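Allix to sell chickpea batter base to caterers from June

16 April 2023

Allix, the dry-mix producer, will begin supplying a chilled chickpea batter base to catering kitchens in June. The product is made from soaked, ground chickpeas, water and salt, and is sold without raising agent so that kitchens can add their own. It will be packed in lined tubs and has a stated chilled life of six days, unopened.

The base was developed with Fiderell, a contract kitchen that fries and bakes for canteens. Trials covered 181 batches over nine weeks. Batter was held at 4 degrees and fried at fixed intervals to check oil uptake, colour and crumb.
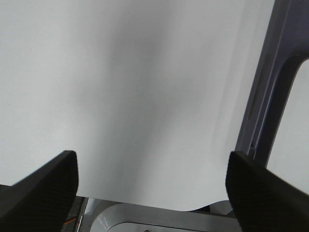 Oil uptake was the main difficulty. Early batches ground to a fine paste absorbed too much fat and split in the fryer, and a coarser plate was fitted to the mill in the third week. Portions were rested before weighing on sheet material, pale and smooth, of the sort that sags in a shallow curve when it is held up by its edge. Uptake in the final recipe was almost 100 grams per kilogram of batter, which the company regards as acceptable for a fried pulse product.

"The grind matters more than the frying time," said Maximiliano Lorente, product manager at Allix. "If the particle size drifts, no adjustment to the oil will bring the texture back."

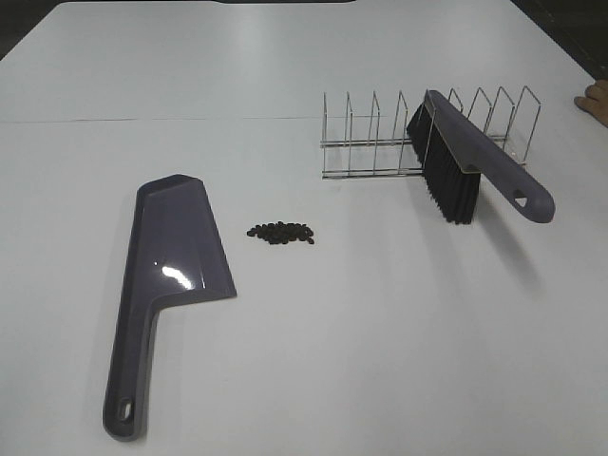
A dustpan on a white tabletop.

The base can also be baked. Fiderell recommends shaping it no thicker than two centimetres, brushing it with oil and turning it once. Baked portions lose more water than fried ones and should be served within the hour.

Amanuel Ayele, who ran the trials for Fiderell, said the recipe takes grated vegetables up to a fifth of its weight. Beyond that

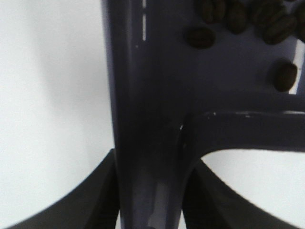
the mixture needs extra flour to hold its shape, and the salt should be corrected to match. Courgette must be salted and pressed first. Carrot can go in raw.

Allix has orders from 462 kitchens for the first delivery. Two distributors, Campbell and Fliridetti, will carry the tubs. A frozen version is under test, with no date set. The base contains no gluten ingredients, but is made on a line that also handles wheat.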